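Caldeira Market Terminal — desktop subscription

Reviewed by Edivaldo Tavares
Updated April 18, 2018

Category: Market data and news
Sold by: Ferkine
License: single user, paid yearly
Works with: Windows and Mac desktops, current browsers
Price feeds: stocks, government bonds, currencies, metals

Ferkine sells Caldeira as a way for the small investor to "see the world open before the world does." I have used it through one full billing cycle and I would put it more plainly. It is a price screen with a news wire bolted to the side and a set of alerts that go off too often. Some of it is good. A fair amount of it you may already be getting free from your broker, and you should check that before you read any further.

What you get for the base price is the main board, the overnight summary, the currency page and a calendar of central bank meetings. The main board is the best part. It loads fast, it lets you put the markets in any order you like, and it marks in gray any exchange that is closed for a holiday, so you don't sit there wondering why a number hasn't moved. The older version, Lullness, never managed that. 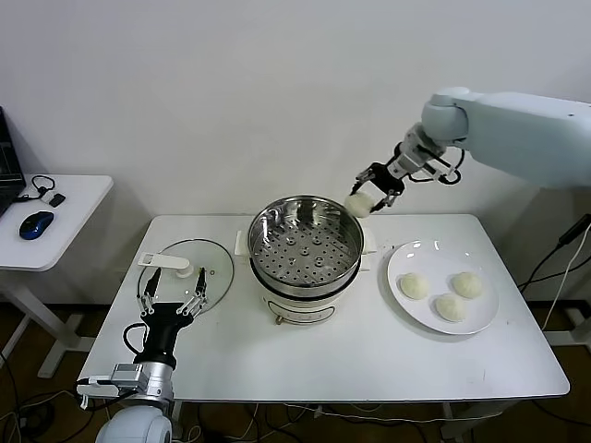 The overnight summary is another matter. It arrives by email before the New York open and tells you why each market rose or fell. I have grown tired of the word "why" in these things. Stocks were down on worries over trade, then the next morning they were up as worries over trade faded, and there was no news in between that I could find. The summary gives a cause for every move, even the tiny ones, and never once in my time with it did it say that prices drifted and the reason wasn't clear. If you trade on that kind of note you are trading on somebody's guess, written in a hurry.

Ferkine says the summaries are written by its own desk. Maybe so. Several read to me like the same paragraph with the country changed.

The currency page does its job. Quotes for the main pairs come through without delay on the base plan. Smaller currencies are delayed unless you pay for the add-on, and the page shows the delay only in a small note at the bottom — easy to miss if you are checking a rate before sending money abroad. I would like to see that note moved next to the price.

Alerts can be set on a price, a percent move or a headline word. Keep to the first two. I set a headline alert on "default" and got a string of stories about default settings on phones. You can set up to 4000 alerts, a number the sales page is very proud of. I can't think who would want them.

There is also a history tool, which draws charts of a few stock indexes going back as far as 1896. It makes a handsome chart. What it doesn't tell you, unless you open the notes, is that the early years are pieced together from monthly figures and then joined to daily ones, so the line looks calm in the old days and jumpy now. Don't draw any lesson from that about how markets used to behave.

The "crisis compare" button lets you lay today's market on top of a past crash. I'd leave it alone. Pick your starting dates with a little care and you can make anything look like anything, and the tool picks them for you.

Setup is simple. Install, sign in, choose your home market, and set your time zone by hand, as it got mine wrong twice. Each license covers one person on one machine at a time. Support answered both of my emails, the second one after a wait, and the answer was correct.
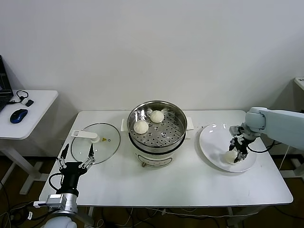 Add-ons and related products

Etine Bond Pack. Adds government bond yields for the larger euro area countries, with the gap to German yields shown beside each. This is the one extra I would pay for. When there is trouble in Europe it tends to show in the gap, and the base plan gives you only the headline ten-year rates.

Small Currency Feed. Removes the delay described earlier. Worth it if you move money in those currencies, a waste if you don't.

Lullness (older version). Still sold, at a lower price, with 6 watch lists and no bond data. Ferkine says it will keep getting security fixes but gives no end date.

Team Plan. Covers 4 users with shared watch lists. I haven't tried it.

Trial and refunds: the trial asks for a card and renews by itself. Refunds on the yearly plan are partial and leave out any add-ons. Read the renewal page before you sign up, and cancel from the account menu, as the link in the welcome email only takes you back to the home page.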